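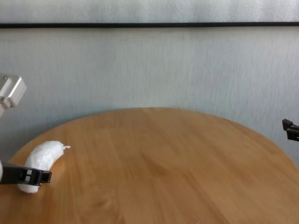
The round table, evening.

Council voted on the resettlement contract a little before nine. Passed by 3. The agreement runs through next July and raises the number of arrivals the county will help house from nearly 100 to 400, family reunification cases counted first. Sterner moved to split the housing clause from the school clause and lost on procedure, so both go forward as one item.

Kathleen Hegarty presented the housing figures. Her unit count leans on the Jesolby apartments, which still need an occupancy permit for the north building. I asked whether the count held without it. She said it did if Drostetti renews its leases at the present rent. There is no letter from Drostetti in the packet. I have written to Mirjam Plattner in the clerk's office for one.

Esko Koivisto spoke against, on cost per household. His number includes the English classes, which the state pays for directly. Left out, the gap between his total and the staff total shrinks to an amount I could not account for either way. Need to check line 400 of the budget worksheet – the transport entry looks like it was carried twice.

Public comment was long. Lourenço Vilela has been waiting on his wife's case for two years and read the dates of each notice into the record. No one on the dais asked him anything.

Amended my notes when I got home and sent a copy to Žofie. She wants the reunification language compared with the old contract, section by section. Will start on that before work, with the definitions. The old text is in the gray binder, or Baláž still has it.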